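Swapping a CPU in an old office tower, do I need to pull the whole board?

gresby_attic
So I picked up a used tower in July and finally got a better processor for it. The motherboard is still screwed into the case. Do you folks take the board out first, or just go in with it where it is? My hands are not small and the bracket on the side is kind of in the way.

verora18
Leave it in! I've done 5 or so of these and never pulled a board just for a CPU. Lay the case flat, get a lamp over it, lift the retention lever all the way and you're good.

Maj-Britt L
I'm going to disagree with verora18. If you're already worried about your hands, take it out. It's maybe 18 minutes of extra work (I'm slow) and you can see what you're doing. Bent socket pins are miserable, ask me how I know.

verora18
Maj-Britt, that means unplugging every little front panel wire and then squinting at them again later. No thanks.

thoa_lam
I'm with verora18, board stays in the case. The lever is the part to watch. Hold the chip by its edges, keep your fingers off the underside, and find the corner mark before you get anywhere near the socket.

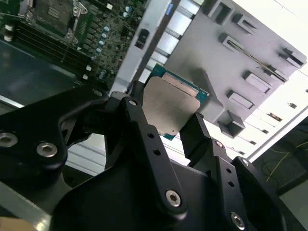 CPU by its edges, empty socket and memory slots behind it

Set it down flat and let it drop in. If it wants a push, stop and look at the corner again. Then close the lever and do your paste.

gresby_attic
Oh that helps, thanks! Is the green edge around the metal lid okay to touch?

thoa_lam
Yep, the sides are fine. It's the contacts you don't want skin oil on.

Maj-Britt L
Fine, fine, but at least move the cables out of the way first. And how much paste are you all using? I do a small dot.

cirken_pc
Pea size. There are 1000 threads on this already, please not again lol

verora18
I do an X :)

gresby_attic
Okay, leaving the board in. Going to try it tonight after dinner, and I'll post if it boots. Also ordered 2 sticks of memory, so I'll probably be back with more questions.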